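Cups on a tray: how do you stop them from sliding?
Posted by dursun_tea, August

Hello all. I carry tea from the kitchen to the terrace many times a day, and the cups always move on the tray. I tried a wet cloth under them, but it looks ugly when guests come. What do you use?

elia64 wrote:
A thin rubber mat, cut to the size of the tray. I bought one from Toretti and it has lasted three summers. You wash it with the plates and it is finished.

dursun_tea wrote:
Thank you. I am afraid that a mat will hide the pattern. I like a white tray with leaves on the rim, and I don't want to cover it.

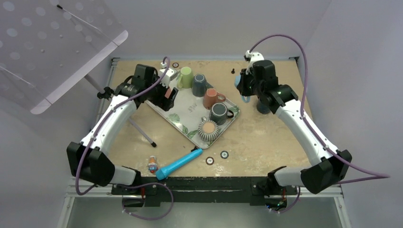
Last edited by dursun_tea, August, 4:40 pm

elia64 wrote:
The mat covers only the middle, so you will still see the leaves.

avex_home wrote:
I don't agree with the mat. It collects crumbs, and after one month it smells. Better to put the heavy cups in the center and fill them less. I worked in a hotel with more than 40 rooms and we never used mats.

elia64 wrote:
It smells if you don't wash it – mine doesn't. And in a hotel you have flat floors. Dursun has steps to the terrace, if I remember well.

dursun_tea wrote:
Yes, three steps, and the last one is higher. I will try with less tea first and then the mat.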